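Keeping Two Calendars: Holiday Practice in Blended Families
Ustyna Didenko
Term project, Sociology of Religion

1. Question

I wanted to know how families formed by a second marriage decide which religious holidays to keep at home, and who in the family does the deciding. Most of the reading for this course treats a household as having one tradition or two. In a stepfamily there can be more, because the children may also spend part of the year with another parent who keeps different days or none.

2. Method

I sent a short form to families through two congregations, one Lutheran and one Ukrainian Catholic, and through the parent list at the Prollholm community center. The list has 330 addresses on it. I got 30 completed forms back, all from households with at least one child under 18. I then interviewed four of the parents by phone and two in person. The names Doretti, Likar and Skoryk used below are not the families' real names.

The form asked which holidays were marked at home in the past year, who cooked or prepared, whether anyone attended a service, and whether the children were present. There was also an open box for comments. I coded the comments by hand in April. My first set of codes had too much overlap between "habit" and "belief," so I merged them and went through all the forms again.

3. Findings

Christmas and Easter were kept in most homes, but the dates and the meals differed. In the Skoryk home, the mother's children had grown up with a meatless Christmas Eve supper and the father's children had not. They now hold the supper on whichever night all five children are in the house. The mother told me she minded this the first year and does not now.

The Likar parents split the work by holiday. He handles Easter, including the basket, and she handles Advent. Their oldest, who is 16, goes to services with neither of them and said grace at the table when I was there.

The Doretti family stopped going to church after the wedding and started again when the youngest asked about First Communion. Both parents said the custody schedule mattered more than doctrine in what they keep. Every other Friday the children leave for their father's, and anything planned for a weekend has to fit around it.

Grandparents came up in the comments more than I expected. Several parents wrote that a grandmother's recipes or prayers were the only part of a holiday that had carried over from the first marriage to the second. 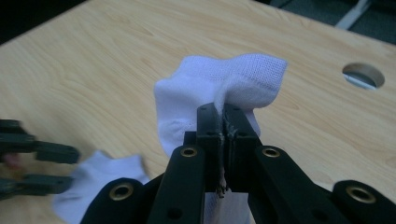 Page 453

4. Limits

The sample is small and came mostly through congregations, so it leans toward families that already attend. Only one adult per household filled out the form. I did not interview any children, which would have needed a separate approval. The answers about the past year depend on memory, and two people changed theirs when I called.

5. Next steps

If I continue this next term, I would ask both adults in each home to fill out the form separately and compare the two. I would also add a question about the other parent's household. The form and the code list are in the appendix.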